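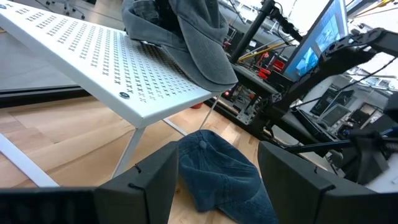

A denim cap between the open fingers of a gripper, with a gray cap on the bench behind it.

Last updated: September 4, 2026

The Lakley cap fault is a grasping failure in two-armed robots that handle soft goods. It was first written up by Naveen Dubey at the Bavorix workshop, where it spoiled 6 of 1,020 cap transfers. The gripper closes on two layers of cloth, reads the thickness as a firm hold, and lifts with only the brim caught - a wonderfully sneaky error!

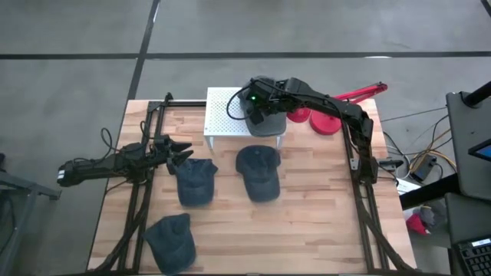 Two arms at a wooden table, one gripper on the cap resting on the stand.

Dubey traced the fault to a grip check that looked at finger spacing alone. Folded denim can hold the fingers just as far apart as a proper grasp does, and a thick seam makes the reading worse.

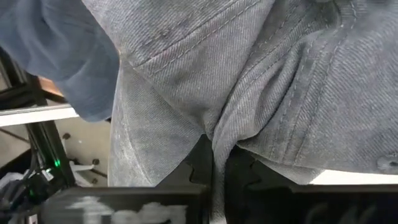

Perihan Altıntaş later added a second check, a short test lift before the full move. If the motor load drops, the arm stops and sets the item down. The fix is simple and very satisfying to study.

Related articles
Slip detection
Soft-goods handling
Boltumo gripper

Contact | Copyright Kushwaha Robotics Reference | Back to top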